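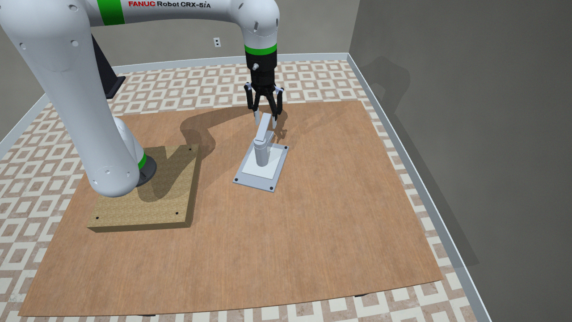
Where the record stands

Hi Colleen,

Happy new year! You asked for a plain update on the Murnmont album before the next payment goes out, so I'm writing this on Tue 2 January with my second coffee and the rough mixes playing.

Eight of the eleven songs are tracked. Dela Ackah finished her drum parts before the holidays (two days ahead of plan, bless her) and Yevdokiia came back to redo the fiddle on "Lenositz," which I'd been grumbling over for weeks. It's so much better now! The three songs left are the quiet ones, mostly me and a guitar, and I'd like to sing those once my cold clears up.

Money

We've spent nearly 3000 dollars of the grant. Most of it went to studio time and players' fees, plus 459 for fixing the tape machine, which wasn't in the budget I sent you. I took that out of the travel line, seeing as Brittany is driving us to the January shows in her own van. Receipts are in the shared folder, except the one for strings, which I'm still hunting for.

Shows

We played two house concerts and opened for Flamex at the Nwankwo Hall. The hall was a bit of a gamble for a band as quiet as ours, but people listened, and we sold 48 of the live EPs at the table. I have 20 left and I'm holding one for you.

What's next

Vocals first, then Audrey-Anne Wong starts mixing. She wants all the files at once, so I can't send her songs in dribs and drabs like I'd hoped. The cover art is behind. I've seen two sketches and like the second one, but the lettering needs work.

Could you let me know if the travel change needs a form? I can fill it out this week.

Thanks again,
Marnie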